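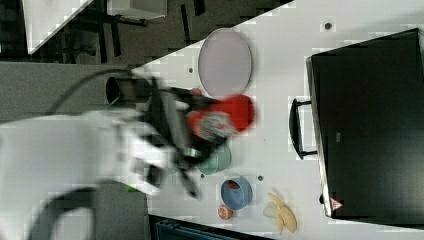

Lavender-pink oval at the top, then the teal, then the blue with its lighter rim. Banana and little round fruit down the bottom.

Bright Plates on a White Table
10/12/2021

I've been going on about coloured dishes for so long that it was time I put up a gallery page for them. I grew up with a cupboard full of beige (Mum's set, indestructible, I think it'll outlive all of us) and the minute I had a kitchen of my own I swore I'd never buy another beige bowl. I've mostly kept to it!

These two are from the Trosberg table. What I love is how much work a plain white top does for you. Put a teal bowl on dark timber and it's just a bowl, but put it on white and suddenly you notice there's green in it. Same with the pinks and purples, which can look a bit grey and sad on my own bench at home, where the light comes in sideways past the neighbour's fence.

I'm very taken with the mix of colours too. I used to be a matching-set person and paid far too much for a 13-piece one in a shade the shop called Prukum, a sort of dusty plum. It was gorgeous for a week. Then I got bored and started sneaking in odd bits from the op shop at 50 cents a go, and dinner got a lot more cheerful.

A word on fruit, while I'm here. If you're setting out a table for colour, fruit is the cheapest thing going, and you get to eat it afterwards. Yellow next to blue works every single time. I'd put anything red near the pink, too, even though my sister reckons they clash (they do, a bit, and that's the fun of it).
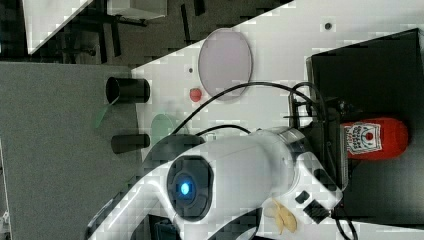 The pink oval again, looking nearly see-through this time, with one small round red thing for company.

I could look at that pale pink all day. I've got a soft spot for oval plates in general, they take a whole fish or a row of sandwiches and still leave room on the table for everybody's elbows. The nearest I've found for my own place is the Drileck oval, though I haven't talked myself into it yet. Jeon had a nice one as well back in July, in a flavour of apricot, and I dithered so long that it sold out. If you spot one going second-hand, please drop me a note through the contact page. I'll take it in any colour except beige.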